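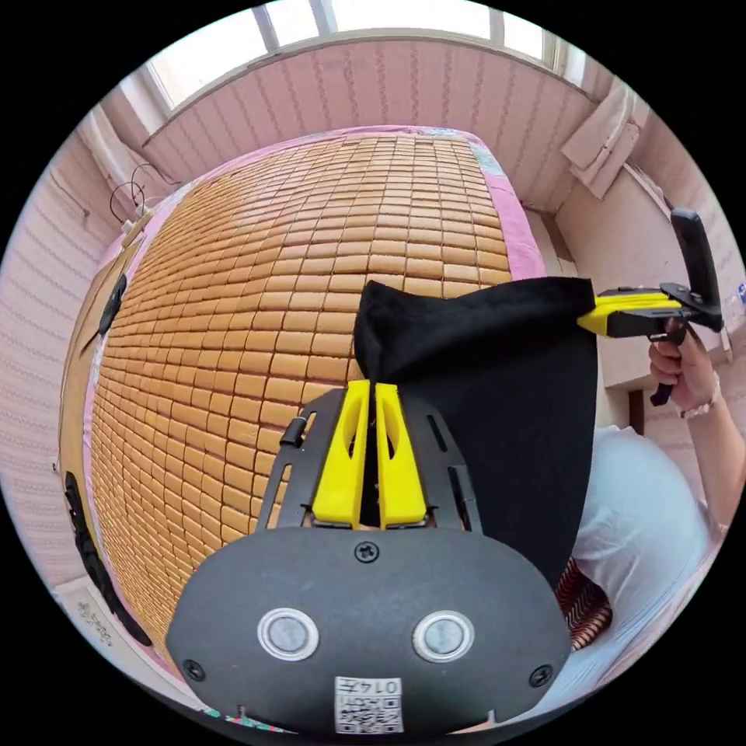 Regula Egger
Lab coordinator, member

Budget for hand-held grippers, second set
2023-01-07

We have to hand in our equipment list this month and I am stuck on one line. We fold laundry and handle cloth with two hand-held grippers, one per hand, and I want a second pair so two people can record at once. The Nelier quote comes to 253 per spare finger set, and they want us to take 10 sets. The yellow fingers are the part I expect to replace most. Is 10 sensible for one year, or is that the supplier talking?

gmoser
Too many for two pairs. We run on cloth only and went through four sets last year. Dark fabric pulled tight between two grippers is easy on the fingers. Zippers and buttons are what chew them up. Buy five and put the rest into batteries.

Mireille Royer
I disagree with Gebhard. Shipping from Nelier took us 9 weeks. If you run out in the middle of a project you lose more than the fingers cost. I would take the 10.

gmoser
Nine weeks was before they opened the Biltthorpe warehouse. Ask them for the current lead time in writing before you decide.

S_Aebischer
What are you doing about labels? Yours has a QR code and 014 on it. If you buy more units, settle the numbering first. We bought ours in two batches from Reuter, both batches started at 001, and I spent a week relabeling.

Regula Egger
Numbering continues from the first order, I checked that. Lead time I will ask.

Waltraud Schwaiger
Has anyone priced Besonov? Their fingers cost less, but they need an adapter plate and I don't know if the plate is sold separately.

Mireille Royer
It is separate. By the time you add plates for both hands the saving is gone.

S_Aebischer
Not for everyone. With four units or more it still came out cheaper for us. Also leave 1,000 for cables and mounts. We left that line out and had to go back and ask for it.

Regula Egger
OK. I have put in six finger sets and 1,000 for cables and mounts, with a note that we may reorder in summer. Waltraud, if you get a price from Besonov with the plates included, please post it.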